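Slide (footwear)

A slide, also called a slide sandal or slider, is a light, backless and usually open-toed shoe held to the foot by a single wide strap across the instep. It has no heel strap, laces or toe post. The absence of a toe post separates it from the flip-flop, and the absence of a closed upper separates it from the clog and the mule. Slides are worn indoors, at pools, in locker rooms and for short trips outside the home.

Construction

Slides are made in one-piece and two-piece forms. In the one-piece form the strap and the sole come out of the same mold and are of the same material, most often ethylene-vinyl acetate (EVA) foam. In the two-piece form a separate strap of leather, rubber or padded synthetic fabric is glued or stitched into a slot along each side of the sole. Two-piece slides may have an adjustable strap with a hook-and-loop closure.

EVA slides are injection molded. Pellets containing a foaming agent are heated and forced into a closed mold, and the part expands when the mold opens. It comes out larger than the cavity and then shrinks as it cools, so molds are cut to allow for both changes. Parts are left on a foot-shaped form called a last until they are stable. Insufficient cooling time is a common cause of mismatched pairs, in which the left and right shoes of one size differ in length.

The footbed may be smooth, ribbed or covered with small raised points. Smooth footbeds are easier to wipe clean but give less grip to a wet foot. The underside normally carries a shallow tread. Thick-soled versions, sold as pillow or cloud slides, use a softer foam and compress faster under the heel.

Sizing

Because the heel is open, slides tolerate a wider range of foot lengths than closed shoes, and many makers sell them only in whole or double sizes. The fit depends mainly on the height of the strap. A strap that is too high lets the foot move forward over the edge of the sole, and one that is too low presses on the instep.

Left and right

The two shoes of a pair are mirror images. The inner edge of the sole is straighter and the outer edge more curved, but in molded slides the difference can be slight, particularly where the strap is symmetrical. Left and right are most reliably told apart from the outline of the toe end, viewed from above or from the sole.
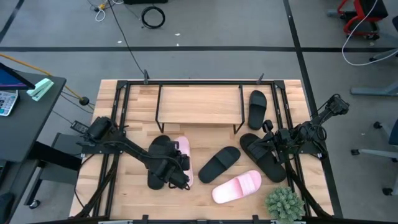

Sorting a mixed group is normally done by color first, then by size, and last by side. The size mark is often molded into the underside, so each shoe has to be turned over to be read. Black slides of different sizes are easily confused, and households with several pairs in one color sometimes mark the footbed or the inside of the strap with paint pen.

Storage

Slides are stored flat, upright on the heel end, or nested. In nesting, the two shoes of a pair are placed sole to sole or with the toe of one pushed under the strap of the other. The second method saves space but can stretch a soft strap if the pair is left that way for a long period. Low open racks suit slides better than hooks, as a foam strap hung under load tends to take a permanent bend.

In a home storage trial run by the Dallonia housewares workshop, Theda Diekmann recorded the position of 417 pairs left at entry doors. The resulting guide recommends a rack with 2 levels and a clear height of 6 inches per level, with toes facing the wall. Radu Ardeleanu, in a later edition of the same guide, advised keeping the lower level for wet pairs only.

Care

Foam slides are washed by hand with mild soap and cool water, then dried in shade. Heat shrinks EVA. Pairs left in a parked car or on a radiator may lose a full size and seldom recover. Leather straps are cleaned with a damp cloth and should not be soaked. Worn tread is not normally repaired, and one-piece slides are replaced as a pair.

Limitations

The open heel makes slides unsuitable for running, ladders and driving. The foot is held only at the instep, and the wearer grips slightly with the toes at each step, which can tire the foot over long distances.

See also: Clog; Flip-flop; Mule (shoe); Shoe rack; Slipper

Last revised 10/8/26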